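Ground lease

A ground lease is a long-term lease of land under which the tenant is allowed to build on the land, or to own a building already standing there, for as long as the lease runs. The landowner keeps title to the land and collects rent for it. The tenant, often called the ground lessee or leasehold owner, pays for the building, runs it, and keeps the income from it. When the lease ends, the building normally passes to the landowner along with the land.

Ground leases are used for hotels, office buildings, shopping centers, apartment houses, parking structures and some industrial sites. They are common on land owned by cities, port districts, railroads, universities, churches and families that have held downtown property for several generations.

Other names

The arrangement is also called a land lease. In older deeds it may appear as a building lease. A lease in which the tenant takes over the whole of an existing property but does not own the building is usually called a master lease and is treated separately, although the two terms are sometimes mixed up in sales brochures.

Parties and interests

A property under a ground lease is split into two interests. The first is the leased fee, which is the landowner's interest. It consists of the right to receive ground rent and the right to get the property back at the end of the term, known as the reversion. The second is the leasehold, which is the tenant's interest. It consists of the right to use the land and the ownership of the building during the term.

Each interest can be sold, left to heirs or pledged for a loan, subject to what the lease says. The two are often held by unrelated parties who never deal with each other except through the payment of rent. A third layer exists where the tenant leases the building onward to an operating company, and the operating company in turn rents space or rooms.

Term

The term has to be long enough for the tenant to recover the cost of the building and to repay any loan made on it. Lenders on leasehold property generally want the lease to run well past the date the loan is due to be paid off. Terms are often stated as a first period followed by options to extend. The options belong to the tenant in most cases and must be exercised in writing by a certain date. A missed notice date can end the tenancy, so many leases require the landowner to send a reminder before the option is treated as lost.

State law may limit the length of a lease of public land, farm land or land held by certain kinds of trust.

Rent

Ground rent is usually set as a share of the value of the bare land at the time of signing. Several methods are used to adjust it over the years.

Fixed steps. The rent goes up by a stated amount on stated dates. Both sides know the figures from the start, and lenders find this the easiest kind to work with.

Index. The rent follows a published price index. There is often a floor and a ceiling on the change in any one period.

Reappraisal. At set dates the land is appraised again, and the rent is reset as a share of the new value. The wording of the appraisal clause matters a great deal here. Land valued as if vacant and open to its most profitable use can be worth far more than the same land valued subject to the existing building and lease.

Percentage rent. The landowner receives a share of the gross income of the property, usually on top of a minimum rent. This is seen mostly with hotels and retail property. With hotels the percentage may differ for room income, food and drink income, and other income.

Most ground leases are net, meaning that the rent comes to the landowner free of the costs of running the property.

Subordination

The most important distinction between ground leases, from the point of view of a lender, is whether the landowner's interest is subordinated.

In a subordinated ground lease, the landowner agrees to let the land stand as security for the tenant's building loan. If the tenant defaults on the loan, the lender may foreclose on both the building and the land. The landowner takes on a real risk of losing the land and is usually paid a higher rent for it.

In an unsubordinated ground lease, the lender can reach only the tenant's leasehold and the building. The land, and the landowner's right to rent, are not affected by a foreclosure. Whoever takes over the leasehold must go on paying the ground rent. Most leases of public land are of this kind, as public bodies are in many places barred from pledging land for a private debt.

Leasehold financing

A loan secured by a leasehold is called a leasehold mortgage. The main danger to the lender is that the lease may be terminated, in which case the security disappears. For that reason lenders read the lease closely before making a commitment and may ask for it to be amended. Terms that are usually asked for include:

Notice to the lender of any default by the tenant
Extra time for the lender to cure a default
The right to a new lease on the same terms if the old one is rejected in bankruptcy
No amendment or surrender of the lease without the lender's consent
The right to assign the leasehold after foreclosure
Insurance money to be applied first to rebuilding or to the loan

A short statement signed by the landowner, the estoppel certificate, is normally delivered at closing. It confirms that the lease is in force, that the rent is paid up to a given date, and that no default is known.

Interest rates on leasehold loans tend to be somewhat higher than on comparable loans where the borrower owns the land, and the loan amount may be smaller. The difference narrows when the remaining term is long and the rent is fixed.

Example: the Frade Hotel

The Frade Hotel in Vollimville, with 408 rooms, stands on land owned by the Jonar Land Company. The land had been used as a freight yard and later for surface parking. The ground lease was signed in June and was recorded with the county on September 3, 2000, together with a leasehold mortgage in favor of Zirnard Savings.

The lease has a first term of 49 years and gives the tenant 3 options to extend. Ground rent is made up of a minimum rent with fixed steps and a percentage of room income. The landowner's interest is not subordinated. During the lender's review the default clause was rewritten to give the lender its own cure period, and a clause allowing the landowner to end the lease if the hotel changed its brand was taken out.

The building was financed separately from the furniture and equipment, which do not pass to the landowner when the lease ends. Under the lease the tenant must remove them or leave them, at its own choice, within a set time after the last day of the term.

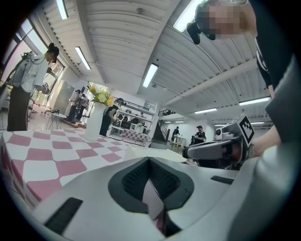

Who pays the property tax under a ground lease?

The tenant pays it in most cases, on both the land and the building. The tax bill may still be mailed to the landowner, who then forwards it, and some leases require the tenant to deposit the money in advance. Where the land belongs to a public body that is exempt from property tax, the tenant may owe a separate tax on its right to use the land, depending on the state.

End of the term

At the end of the term the tenant gives up possession, and title to the building passes to the landowner without payment unless the lease says otherwise. Some leases give the landowner the right to require that the building be torn down and the land cleared at the tenant's expense. Others provide for a payment to the tenant based on the remaining value of the building, though this is less common in the United States than in some other countries.

As the end comes nearer, the value of the leasehold falls. A tenant with only a few years left has little reason to pay for a new roof or new elevators, and loans become hard to find. The parties often negotiate an extension well before the last date. The landowner may ask for a higher rent, a cash payment or a program of repairs in return.

Sale and purchase options

A tenant may hold an option to buy the land at a stated price or at an appraised price. More often it holds a right of first refusal, under which the landowner must offer the land to the tenant on the same terms as any outside offer it is ready to accept. If one party acquires both interests, the lease may come to an end by merger. Lenders usually require a clause stating that no merger takes place while the leasehold mortgage is outstanding.

Accounting and tax treatment

The tenant may depreciate the building it has paid for. The landowner may not depreciate the land and reports the ground rent as income. Ground rent paid by a business tenant is in general a deductible expense.

See also

Air rights
Estoppel certificate
Leasehold mortgage
Master lease
Net lease
Reversion
Sale and leaseback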